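Wool blankets from the op shop – how do you wash yours?

fadham_sumeya
Joined in March, posts: 100
I found two old Derkier wool blankets at the op shop and I'm over the moon! Gorgeous colours, but they smell like a shed. Can I put them in the machine, or is that asking for felt? The rest of the washing is easy by comparison.

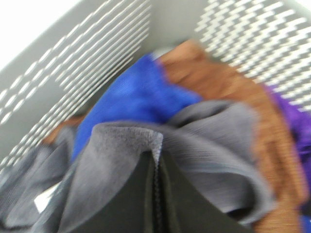

Re: Wool blankets from the op shop
thibodeaux_a
Posts: 2681
Lovely score! Cold wash, wool cycle, a capful of wool wash, then dry flat in the shade. I've done mine that way for years and they've come up beautifully – even the grey one the dog favours.

Re: Wool blankets from the op shop
MafaldaB
Posts: 2675
Sorry Alaric, I'd never risk the machine with an old one. Bathtub, cool water, press gently and don't wring. My Woroten went through a "gentle" cycle and came out cot-sized.

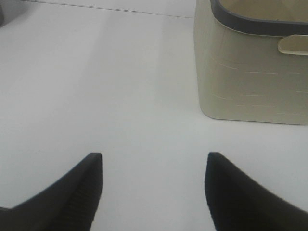 I'd also try airing them first. Two breezy days on the line took the shed smell right out of my last one, no washing needed.

Re: Wool blankets from the op shop
thibodeaux_a
Cot-sized! Was the water warm, though? Some machines heat the wool cycle unless you tell them otherwise.

Re: Wool blankets from the op shop
fadham_sumeya
Airing first it is, then the bath for the one with the satin edge. Does white vinegar in the rinse do anything to the colour?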